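Gripper comparison for soft household goods
Progress report to the Ellstead fund, second period

Dear all at Ellstead,

Thank you again for your patience while we got this one together. The last report was mostly about ordering parts and waiting for parts, so it is a real pleasure to send you one with some actual trials in it. We have tried to keep it in plain words, as you asked last time, and to put the things you'll want for your own meeting near the front.

The short version is that both grippers are now mounted, both have been through the folding and stacking tasks, and we have begun on bags. The bags are hard. We thought they would be, and they are harder than that, and most of what follows is about them.

Where we had got to

You'll remember that we proposed comparing two grippers on the same arm, with the same wrist camera and the same controller, so that any difference we saw could fairly be put down to the fingers. The first is the Madigan, with its narrow tapered fingers. The second is the Hindance, which has wider pads and a softer grip and costs a good deal more. The arm is driven by the Fodunik controller we already had from the earlier project, which saved us a fair bit of the equipment money (there's a note on that further down).

Towels and jumpers went well with both. The Hindance is the gentler of the two and leaves a stack looking neater, and we'd happily recommend it to anyone who only ever wanted to move folded laundry from one spot to another. The Madigan tends to drag the top layer if it comes in too low, though a small change to the approach height sorted out most of that.

Vacuum storage bags

The bag task was added at your suggestion, and we're grateful for it, as it has shown up more about the grippers than everything else put together. A clear storage bag is thin, shiny and floppy, and it doesn't stay where it was put. To be any use at tidying, the arm has to take hold of the plastic by itself, leaving the clothes inside alone, and then lift or straighten it without letting go.

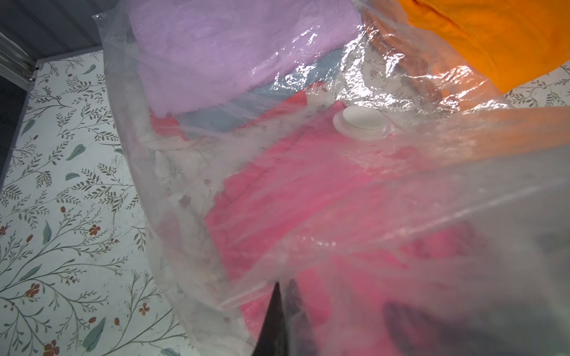 Report prepared by the Soft Goods Handling group, for the Ellstead fund. June.

The wrist view taught us a lot about what the camera has to put up with. With a flap of film lifted close to the lens, everything behind it goes milky, and the pink cloth in the lower part of the bag turns into a soft blur. Further up the stack, where the plastic lies flatter, the purple and blue-grey layers are much easier to tell apart. Then there are the bright streaks along the creases, which our edge finder was very fond of. For most of the first week it was treating highlights as the rim of the bag and sending the fingers off to meet them.

We have had better luck using the valve cap as a landmark. It is round, white and raised, and it looks much the same whichever way the film is bunched around it. The controller now looks for the cap first and works outward to the edge from there. It isn't perfect, and it struggles when pale cloth is sitting right under the cap, but it has made the trials far less frustrating to sit through.

We kept the patterned cover on the work surface as well. One or two of us wanted to swap it for plain grey to give the camera an easier time, and we talked that over at some length one Thursday. In the end we felt that people's homes have leaves and flowers on things, and that a result on plain grey wouldn't tell you much. Leaves do show faintly through the edge of the bag, and the software still gets muddled there from time to time.

Results so far

In the bag trials each gripper had 12 attempts at taking hold of the loose film and keeping hold through a short lift. The Madigan managed 11. The Hindance managed eight, and its misses were nearly all the same: the pads pressed the film flat and slid over it. On the one miss with the Madigan the fingers closed on a fold of cloth as well as the plastic, and we stopped the arm by hand.

We'd ask you not to lean too heavily on those figures yet. The bags were all of one size, and we haven't tried a bag with the air drawn out, when the film is tight and there is much less of it to pinch.

Money and time

Spending is within the budget you approved. The saving on the controller has gone toward spare finger tips, which wear faster than we had allowed for, and a second lamp so that we can test under different lighting. We are two weeks behind the plan, mostly owing to the business with the highlights, and we expect to make up one of those before the next report.

What comes next

Sealed bags are first on the list, followed by closing the zip, which we are looking forward to and slightly dreading. We would also like to try the Hindance with a thinner pad, if the supplier can send us a set on loan, as it seems a shame to mark it down for something that might be easily changed.

If any of you would like to come and watch a session, you'd be very welcome. Mornings are best, before the sun gets round to the bench and the glare starts up.

With warm thanks from the whole group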